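How to Fill a Fruit Bowl So It Looks Good and Still Gets Eaten

I have been putting fruit in bowls for my whole adult life and for most of that time I did it badly. I'd come home from the store, tip the bag in, and walk away. By the next weekend there'd be one soft lemon on the bottom with a gray coat on it and I'd feel terrible and throw out half the bowl. So when we finally got a proper table (oak, light, lots of grain, I love it more than I should) I decided I was going to learn to do this right, and I've been fussing with it ever since.

You'll need a bowl, a dish towel, and enough fruit for a heap. Eight pieces is a nice number for a medium bowl, though go by eye.

Picking the bowl

Round and wooden gets my vote. Mine is light brown, it goes nicely with the table without matching it, and if I knock it with my elbow it doesn't chip. The Hafstein one I had before was white ceramic and gorgeous, but the sides were so steep that I forgot what was at the bottom. You want sides that slope out. If you can see most of the fruit from where you stand when you're making coffee, you have the right bowl.

If the wood looks thirsty, rub in some food-safe mineral oil the night before and wipe off everything that doesn't soak in. I do this at bedtime and it's ready by breakfast.

Picking the fruit

I stick to citrus and apples in the big bowl. Bananas live on a hook, because they make everything near them ripen in a hurry, and peaches bruise if you so much as look at them. Apples give off some of that ripening gas too, but citrus doesn't care very much, so they get along fine for a week.

Buy for color as well as for eating! A mix of lemons, an orange, a lime, a red apple and a green one is about as cheerful as groceries get. I like the red apple with some yellow or green streaking on it over the kind that's solid dark red, and if the lemons come in different sizes, even better. My sister-in-law Halldóra swears by all lemons and nothing else, and it does look very chic at her place, but then what do you eat at four in the afternoon?

Getting it ready

Take off the stickers. All of them, including the one on the underside. A dab of cooking oil gets the gum off.

I don't wash fruit before it goes in the bowl. I used to, and it got put away damp, and damp is what gets you the gray coat. Wipe each piece with the dry towel, look it over for dents, and put any dented ones in the fridge to use first. Wash them when you eat them.

Building the heap

Start at the back with your tallest piece. For me that's usually an orange. Then put an apple in front of it a little off center, stem up (a stem does a lot for an apple, don't pull it off). Lemons go along the side, one up near the rim and one lower, so they look like they rolled there. Then the best-looking apple goes front and center with the good side out.

Little things like limes go in the gaps. I tuck them between two bigger pieces, half hidden, and they hold everything steady as well. Try lifting one piece out. If the whole heap slides, turn a lemon sideways and wedge it in.

Resist the urge to go over the top. I once built a real pyramid for a birthday and spent the evening chasing oranges under the couch.

What goes around it

The bowl wants to be in the middle of the table with some bare wood around it. Anything else you'd like out can go along the wall, and it looks best in different heights. I'm very fond of tall white candles in thin black holders, three in a group, with something low next to them. Glass jars with red and white gingham lids are great for this. They're cute, you can keep tea or nuts in them, and they pick up the red of the apple.

Run them on a diagonal from the back toward the front and you get a nice line without blocking anybody's view across the table. Do move the candles well clear of everything before you light them, please.

Keeping it going

Every Sunday I take everything out, check the undersides, wipe the bowl, and rebuild it. It takes me as long as one side of a record. Older pieces go on top and new ones go underneath, so the right things get grabbed first. Anything that's gone a bit wrinkly gets squeezed into a jug of water or chopped into a crisp.

In December I add a few cinnamon sticks and swap the limes for clementines, and the whole room smells wonderful. Keep the bowl out of direct sun and away from the heater and you should get a good week out of it, more for the lemons.

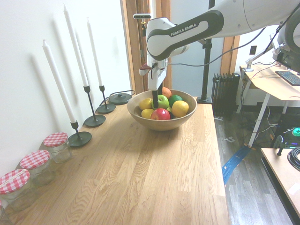

Can I put a paper towel in the bottom of a wooden bowl?

Sure, and it's a good idea in humid weather. Fold one sheet flat, keep it below the rim so it doesn't show, and change it whenever you rebuild the heap. A thin cotton napkin does the same job and can go in the wash.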